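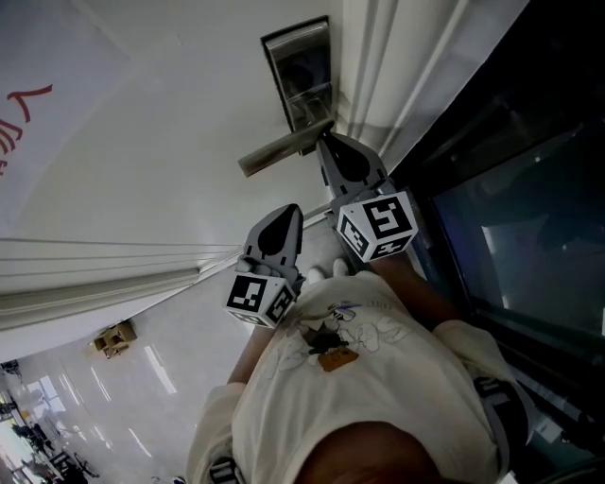
Fig. 17: A lever handle, silver finish.

Section 4. Fitting the return spring

Okay, on to the part I put off for weeks when I did my own hall door. The Molteo spring cassette is small and a bit fierce, so clear a spot on the table first.

1. Take the old handle off. There's a tiny set screw on the underside of the neck, and mine needed three full turns before it let go.

2. Slide the cassette over the spindle with the arrow pointing toward the hinges. Left-hand door? Flip it over.

3. Push the new lever on and hold it level while you snug up the screw. Snug, please — I stripped one in January and had to order part 401 all over again.

4. Work the lever 22 times before you put the cover plate back. Sofia Andreadis taught me that, and it seats the spring nicely.

Note: If the lever droops, your spindle is probably too short. Bresitz sells a longer one as part 3515.

Caution: Keep your thumb clear of the cassette slot when you let the spring go. And prop the door open with something heavy — you don't want it swinging shut with no handle on it!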